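Home Talks Notes Archive Contact

Search this site Enter keywords Go

Speaker notes: Indoor humidity and timber furniture
Konrad Pawlak, Tilden Conservation Evening, March 2024

Slide 1. Opening

Thank Styliani Fragkou for the room booking. State the scope: solid and veneered tabletops in heated buildings. Outdoor timber is left to Ludger Wegener after the break.

Slide 2. Why wood moves

Wood takes up and gives off moisture until it is in balance with the air. Below fibre saturation, a change in moisture content changes its size. Movement is greatest along the growth rings, less across them, and very small along the length of the board. Say this slowly. Most questions at the end come back to it.
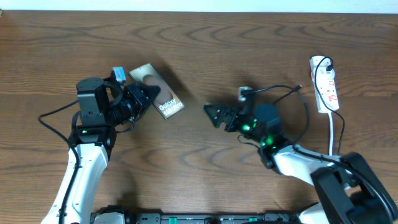

Slide 3. The heating season

Cold outside air holds little water. Bring it indoors, heat it, and relative humidity drops. The Angate reading room went below our lower limit on 11 occasions in December. The loggers were at desk height, well clear of the radiators. Do not read out the whole table; point to the two lowest values and move on.

Slide 4. Fixings

A solid top screwed tight to its frame cannot shrink freely. It splits, or it pulls the screws. Slotted plates or buttons let the top slide across its width. Kyriaki Tsolakis checked 189 tables for the Kontogiannis survey and found 107 with rigid fixings. Age was a poor guide. Several of the newer tables were worse than the old ones.

Slide 5. Finishes

A finish slows moisture exchange. It does not stop it. Coat both faces the same way, or one side will respond faster than the other and the board will cup. Mention that wax alone gives very little protection against vapour. Grain stays easy to read under a clear finish, so take notes on ring direction before any repair.
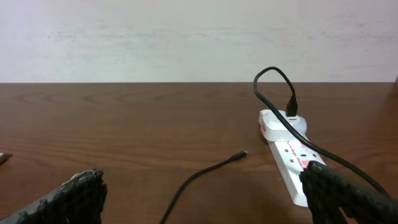 Slide 5: tabletop with wavy grain and knot-like swirls; paler sheen toward the back edge.

Slide 6. What to do

Keep changes slow. Move tables away from heaters and outside doors. Where a humidifier is used, log the room for 3 weeks before adjusting it. Loosen rigid fixings before filling any crack, and do not fill in winter, when the gap is widest.

If asked about the Fustano plates: we have fitted them on two tops only. Too early for a result. Thanasis Margaritis has the drawings.

Questions. Leave the slide 4 diagram on screen.

Related items
Reading a humidity logger
Cupped boards: flatten or leave?
Notes on slotted plates
Outdoor timber (L. Wegener)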